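Snack Packaging on the Kitchen Table: Does Sorting by Basket Change What People Eat?

Project report, Drestanis House group
Veerle Groen and Saodah Pangaribuan

Background

The claim we set out to check comes up in a lot of household advice: if packaged snacks are kept together in a basket instead of lying out on the table, people eat fewer of them. We read it on several home organizing sites before we started. None of them said how they knew. One gave a figure with no source, so we left that out.

We doubted the claim from the start, and the reader should keep that in mind. Veerle thought any drop would fade once people got used to the basket. Saodah thought there would be no drop at all.

Method

The shared kitchen at Drestanis House serves 15 residents. For the first half of the project, snack packages were put out on the wooden table each morning. For the second half they went into a plastic basket at one end of the same table. Both halves ran for 2 weeks. We kept a tally sheet by the door and filled it in at 9 p.m. by subtracting what was left from what had been put out.

We started with 300 packages in the storeroom and had to buy more, which brought the total to 481. The brand changed partway through because the store was out of the first one. This is a weakness. The second brand came in smaller bags, and a person may well take an extra bag for that reason alone.

We didn't tell residents what we were counting, but the tally sheet had a heading on it, so they probably worked it out.

The table matters more than we expected. It is bare wood with a strong grain and no cloth. We had planned to spread the packages evenly, but by evening there was often just one left in the middle, and a lone package seems to behave differently from a pile. People leave it. Whether that is manners or lack of interest, a tally sheet can't say.
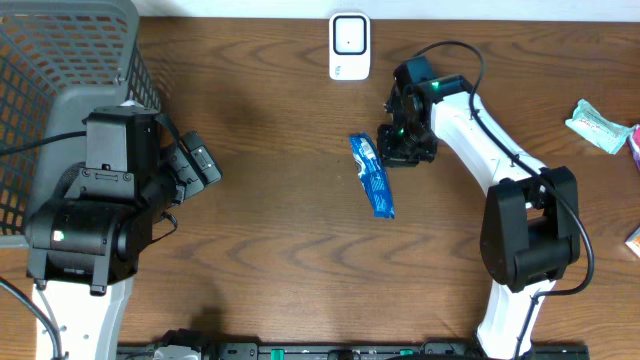
Saodah's view is that the last package should be dropped from the tally altogether, because politeness isn't appetite and we were mixing the two. Veerle didn't agree. If we throw out the last package in one half, we have to decide what the last package is in a basket, where people may not see how many remain. We left it in for both halves.

Results

Fewer packages were taken during the basket weeks. The difference was small, and most of it came from one weekend when several residents were away – we have no good way of correcting for that. With those days removed, the two halves look much the same.

Discussion

We don't think this supports the advice. It doesn't sink it either. The kitchen is shared, the group is small, and the order was never reversed, so anything that changed over July is tangled up with the basket.

A basket with open sides may also be a poor test, given that you can see into it. A lidded box would be a fairer one. We asked for one from the Cumlow storeroom and it came after we had finished.

If another group repeats this, they should use one brand throughout, run the basket weeks first, and put the tally sheet somewhere less obvious.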